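Brosley cafés asked to sign up to tray deposit scheme

14 shares | 6 comments

Cafés in Brosley are being asked to pay for a scheme that would put a deposit on every takeaway tray, although the firm behind it has yet to show that anybody wants one.

Lotier, which already hires out crockery for weddings, says customers would pay a small deposit at the till, carry their drinks and lunch off on a reusable tray and get the money back when they return it to any shop taking part. The trial is due to start in September and run along the high street and the streets behind the station.

The company says it has 756 trays ready to go and hopes to have 20 cafés signed up by then. It would not say how many have agreed so far. Two owners who spoke to this site said they had been sent a leaflet and had heard nothing since.
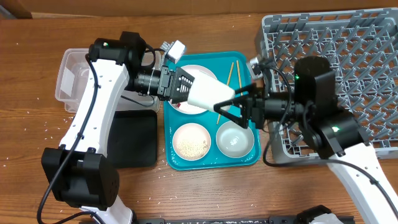

Each café would pay 200 pounds to join, with washing charged on top. Lotier says shops will get that back through lower spending on cardboard, but its sums assume that nearly every tray comes home. A similar plan in Kovmont, which the company mentions often in its leaflet, had lost more than 800 trays by the time it closed. Lotier puts that down to a lack of return points. Brosley would have fewer.

There is also the matter of who does the washing. The leaflet talks about a "local partner", which turns out to be Mathew, a laundry and catering firm on the ring road. Its vans would collect dirty trays each evening and bring clean ones back before seven in the morning — a fair bit of driving for a scheme sold on being green. Asked whether the mileage had been counted, Lotier said it would be "looked at during the trial".

The council has backed the idea in principle but has put in no money. It says it will decide on any wider support once it has seen the first results.

Cafés have until the end of the month to reply.

6 comments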